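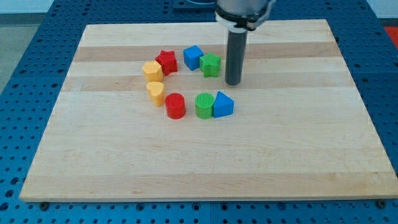 The Gruratholm Public Library will open a lending collection of household and hobby items in March, the library board announced after its January meeting. Cardholders will be able to borrow kitchen equipment, hand tools, sewing supplies, children's learning sets and small garden tools in the same way they now borrow books. Items as ordinary as a wooden cutting board or a handful of plastic shape blocks in several colors fall within the scope of the new service, which the library has named the Laveo Collection. The collection will be housed on the ground floor of the Visser Street branch, in the space formerly used for bound newspapers.

The board approved the service by unanimous vote. It opens with 97 items, all of them purchased through the library's regular materials budget or accepted as gifts after inspection. No fee will be charged for borrowing.

"Residents have asked for this service at each of our last public meetings," said Precious Du Plessis, director of the library. "Many households need a particular tool or pan once a year and have no place to store it. The library already has the shelves, the catalog and the staff to make sharing possible."

A survey of cardholders conducted last fall drew 1,722 responses. Kitchen equipment was the category requested most often, followed by tools for minor home repairs. Respondents with young children also asked for counting and sorting materials that could be exchanged as a child grows. Requests for power tools were noted in the survey report, but the board has deferred a decision on them until questions of insurance have been settled.

Under the lending rules, an adult cardholder may have up to three items from the collection at one time. The loan period is seven days, with one renewal permitted if no other borrower has placed a hold. Items must be returned to the service desk during open hours and may not be left in the outdoor book return. Kitchen items are to be washed before they are brought back, and sets with several parts will be checked by staff at the desk while the borrower is present.

Marthinus Mnguni, head of circulation, said that each item will carry a printed card listing its parts and any instructions for care. The same information will appear in the online catalog, where holds can be placed beginning at 9 a.m. on opening day. Borrowers who lose or damage an item will be charged the replacement cost shown on the card - ordinary wear will not be billed.

The Skanell branch will not hold items of its own during the first year. Cardholders there may ask for delivery through the existing transfer van, except in the case of large garden tools, which must be collected from Visser Street.

Residents who wish to offer items in good condition should write to Petronella Mofokeng in the collections office before bringing anything to the building. The library is unable to accept electric blankets, car seats, bicycle helmets or opened craft paints. A full list of available items and the complete lending rules may be requested at the service desk of either branch.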